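CHANGES TO THE SHARED EQUIPMENT AND FURNITURE POOL

From the Office of Facilities and Supply, Darnwood Campus

Beginning in August, the shared equipment and furniture pool at Darnwood will operate under revised lending terms. The changes affect all departments that borrow tables, seating, display boards, carts or small electronics for periods of one day or longer. Departments that hold items on permanent assignment are not affected, except as noted under Inventory Labels.

The pool was set up to reduce duplicate purchasing. At the close of the last inventory it held 3591 items across the Darnwood and Lucero buildings. Of these, 768 were on loan and 101 could not be matched to a borrower of record. The Office does not regard the unmatched items as lost. Most are believed to be in use in rooms that changed hands during the relocation of the Rekine wing, and department coordinators have been sent a list for review.

Loan periods

The standard loan period will be one term. Loans may be renewed once by the borrowing department, provided that no other request is pending for the same class of item. After one renewal the item must be returned to the pool or a request for permanent assignment submitted.

Short loans of up to five working days will continue to be handled at the service counter in the lower level of the Lucero building. The counter is open from 8:30 a.m. to 4:00 p.m. and closes for one half hour at noon. Borrowers who need delivery should allow two full working days; items collected in person may be released the same day.

Reservations

All reservations will be made through Cevent, the campus booking system. Requests by telephone or e-mail will be accepted until the end of August and entered by staff on the borrower's behalf. After that time the requester will be asked to complete the form directly. The form now asks for a room number and the name of a responsible person. A department name alone is no longer sufficient.

Large requests -- any single order for more than 400 chairs, or for the full stock of any other item -- must be approved by Idun Halvorsen, Head of Supply, before the booking is confirmed. Please submit such requests at least three weeks ahead of the event.

Condition on return

The pool has in the past accepted items in almost any state and absorbed the cost of repair. Under the revised terms, ordinary wear will continue to be accepted without charge. Ordinary wear includes surface scuffs, light scratches, faded upholstery and worn chair glides. Charges will apply to broken frames, missing hardware, burns, and adhesive residue that cannot be removed with standard cleaning products.

Borrowers are asked to note existing marks on the loan slip at the time of collection. A short note such as "long scratch on top, some specks" is enough. Slips without a note will be read as a statement that the item was received in good order.

A white tabletop with faint scuffs and a long thin scratch falls within ordinary wear, and no charge would be made for either. 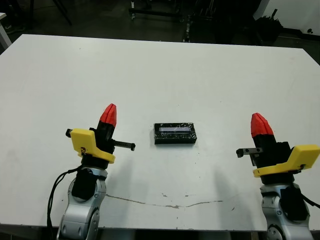 Inventory labels

Every pool item carries a numbered label. Labels on tables are placed on the underside near a corner, and labels on chairs on the back of the seat. Please do not remove or paint over them. Where a label has come off, the coordinator may request a replacement through Cevent by entering the item class and the room in which it is kept.

Departments with permanently assigned items will receive new labels by internal mail before the end of the term. The old labels may be left in place, with the new label applied beside them.

Transfers between departments

Items may not be passed directly from one department to another. A transfer request must be entered in Cevent so that the record follows the item. Coordinators who have received the review list described above may use the same request to correct an existing entry, and no charge or penalty will be applied to corrections made this term.

Questions about the revised terms may be directed to the service counter during opening hours.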